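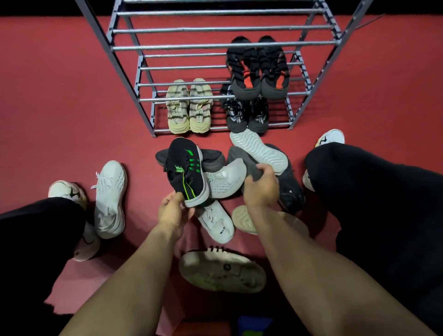 Every few months somebody sends me a video of a robot tidying a house and asks whether my job is safe. I run the changing area at Larkby, a climbing and dance centre with one hall and a rack for outdoor shoes. I spend more of my week than I would like pairing up footwear, so I have opinions on this.

My short answer is that I would hand the shoes over tomorrow if a machine could take them. I don't think one can yet.

Last September, Ebony Quinlan came in to talk to our evening group. She used to work for Cevard, who make sorting equipment for warehouses, and she was frank about what it could and couldn't do. Boxes were fine. Bags were fine if they weren't too floppy. Shoes came in boxes, and nobody on her team was keen to take them out.

I asked her why, and she said to think about what you do with a heap of them. You see a bit of heel and a bit of lace and you already know which shoe it is. You turn it over to find out whether it's a left or a right. Then you have to find the other one, which may be upside down under three more, and half of the heap is white trainers that look much the same until you have one in your hand. After that comes the rack. Ours is only bars, so a shoe put down at the wrong angle slides or drops a heel through the gap.

I timed myself once, out of curiosity. It took me 4 minutes to clear 13 pairs, and I stopped in the middle to answer the phone. Ebony told us about a test arm that needed 25 minutes for the same sort of number, with the shoes laid out singly on a table beforehand. Somebody had to lay them out, of course – so that wants adding on.

Drita Ivanov, who does the cleaning here, thinks I am too gloomy. Her sister has a robot vacuum called Moya and swears by it. I grant her the vacuum. It does one thing on a flat floor, and it does it while everybody is out. But her sister picks up all the shoes in the hall before she switches it on, and that was the part I wanted done.

I would put money on laundry folding before shoes, and on dishwashers before either. Plates hold their shape and the slots are all alike. A knitted trainer squashes when you grip it, and the pair to it may have been trodden flat at the back.

Ebony's guess was that something useful will turn up within 14 years. I'll have retired by then. Meanwhile the children's class finishes at half past five, and the heap will be there by twenty to six.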